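Workshop Tips: Sharing a Packing Bench With a Robot Arm

I pack small parts for a living, at a place called Sernau, and last November we got two robot arms on the packing line. I've been writing up bench tips on this page for a while now (tape, knives, sore wrists, all that), so it was only a matter of time before the arms got their own entry. Plenty of you have written to say one is coming to your shop too, so this is what I'd pass along.

Pre-fold your cartons and inserts the night before if you can. I used to fold as I went, chatting away, and it was fine. The arm goes at one speed all day and it will catch you up before your first coffee! I do a stack of inserts before I leave and put a board and a full tape roll on top so they don't spring open overnight.

Keep your paper stock dry. Ours lived by the loading door for years and got a bit wavy in wet weather. My hands never cared. The arm does. We moved it to the shelf over the Bremness cabinet and the stoppages dropped off in the first week.

Mark your side of the bench with colored tape and keep your mug, phone and knife inside it. I lost a perfectly good mug finding this out.

Ask to be shown the pause button, the restart and the gripper change, all three, even if your supervisor says you'll only need the first. I'm the one standing there at 10 in the morning when it stops, and waiting for somebody from Furnov to call back is a long wait. We were all a bit nervous of the thing, and being allowed to fix small stuff ourselves did more for the mood than the cake they bought us.

Wipe the fingertips at every break. A soft cloth, slightly damp, then a dry one. Paper dust builds up and then things start to slip.

Change how you stand, too. My job used to be all reaching, and now it's mostly loading, checking and looking, so my shoulders are great and my feet are killing me. Buy the good mat. Mine is a Dissanayake and I'd fight anyone who tried to take it. 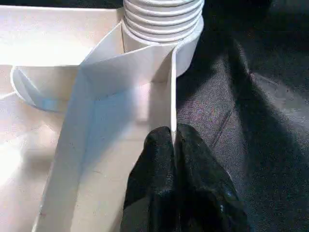
Folded inserts are where I've had to learn the most, so I'll go on a bit. Score the crease properly before you fold, with a bone folder or the back of a butter knife, and run along it twice. A good sharp diagonal like the one in that white piece is what you want to end up with. Then think about where the fingers will land. A thin upright wall between the two fingertips is a fair place to grip, as long as it stands straight, and I like a plain dark cloth next to white work like this so I can see the edges without squinting.

We do up to 403 boxes a shift now, and my hand-packed record was well under that. I do miss the hand packing a little. I've asked to keep the odd-shaped orders for myself, and so far they've let me.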